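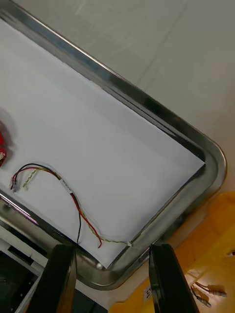

Learning a trade in the army, and what happens to it afterwards
Student project report, Careers and Service module

1. What we wanted to find out

The question we started with was simple. If someone joins the army at 17 or 18 without finishing school, and spends years mending vehicles or radios, what do they have on paper when they leave? And does an employer take any notice of it?

We picked repair trades because two of the group have family who did them and because the reserve workshop at Brelano is close enough to get to by bus. We left out pilots, medics and the navy completely. Too big. We also left out people who were discharged for injury, as that needs a proper ethics form and we ran out of time for one.

2. How we did it

Questionnaire first. It went out through the Brelano reserve centre and through Okix, the resettlement charity, who put it in their newsletter. 40 people started it, 32 finished it. All had served at least four years in a technical trade. We threw out the eight unfinished ones, although a couple had long comments in that we would have liked to keep.

Then longer talks with six of the 32, by phone, mostly in the evening. Everybody was told no names would be used. We wrote notes by hand and typed them up the same night, which was a rule after we lost one page early on.

We also visited Brelano in May and looked at the training records they keep - blank copies only, not anybody's real file. And we read the job adverts of two local employers, Arkar (buses and coaches) and Retamal (lifts and escalators), to see what qualifications they asked for.

3. What we found

3.1 Joining

Most joined for the wage or to get away from home. Only five said the trade was the main reason. Several were given a trade and didn't choose it - one man asked for stores and was put on generators, and stayed on generators until he left. He said he would not have picked it in a hundred years and now does it for a living.

Of the 32, 21 left school with no certificates or almost none. That was higher than we expected. Many said the army classroom was easier than school because the thing they were being taught about was on the bench in front of them.

3.2 The training itself

Basic trade course, then posted to a unit, then learning from whoever was there. People spoke well of the course and had mixed feelings about the rest. It depended on the sergeant. In a good workshop you got moved round every few months, brakes, electrics, recovery, paperwork. In a bad one you did the same job over and over because you were quick at it.

Electrical fault finding came up again and again as the skill people were proudest of. Also the one they found hardest to explain to a civilian employer. "I can find the fault" doesn't fit in a box on a form.
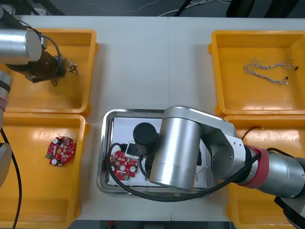 Yellow trays, a steel tray and two robot arms at a work table.

3.3 Records

This was the weak point and we could of written the whole report about it. Training was recorded, but in army words. Course numbers, initials, grades that mean nothing outside. Some people left with a thick folder and no civilian certificate at all. Older leavers had it worst. The more recent ones had usually been signed up for a recognised qualification along the way, sometimes without really noticing.

Four people had lost their records in house moves. Getting copies took months. One gave up and did the whole course again at a college, paid for it himself, a bit over 3000 pounds with the travel.

3.4 Finding work

Okix help with CVs and do practice interviews. Those who used them were positive, though a few said they only heard of it after they had left, when it would have been more use before. The charity told us the same thing.

Arkar's adverts ask for "a recognised certificate or equivalent experience". Nobody we spoke to was sure what counted as equivalent. Two had applied. One got in, the other never heard back, with (as far as we could tell) very similar backgrounds. Retamal's adverts ask for a certificate and nothing else, so on paper a person with fifteen years on army cranes can't apply.

Pay was a sore point. Most took a drop in the first year. It came back up later for those who stayed in the same trade. Those who changed to something else, driving or security mainly, were less likely to say it had recovered.

3.5 Staying on

We hadn't planned a section on this. But nine of the 32 were still in the reserves as well as having a civilian job, and they wanted to talk about it. Reasons given: the money, the company, keeping their hand in. One woman said her civilian job was all swapping parts and the reserve weekends were the only time she still got to repair anything.

4. Problems with the project

Small group, and all reached through two places, so people who are doing badly and not in touch with anyone are probably missing. Only three women. Question 7 was badly worded and half the people read it as being about their last rank and not their last job, so we have not used it. We didn't speak to the employers directly. Both were emailed, one sent an automatic reply.

We also should have asked what year people left. We asked how long they served, which isnt the same, and had to work it out from comments where we could.

5. What we would suggest

- Civilian certificate started in the first year of trade training and not left until the end
- A plain one-page summary of each course, in words an employer would know
- Okix or similar invited in to units a good year before people leave
- Employers who write "equivalent experience" to say what they mean by it

6. If we did it again

Start earlier. Send the questionnaire to a second reserve centre, ideally one in a city. Speak to a workshop manager at a bus firm. And ask for the blank training records at the beginning, because once we had seen them half of the phone notes made a lot more sense and we had to go back through all six.

Questionnaire and blank record sheets are in the appendix, handed in separately.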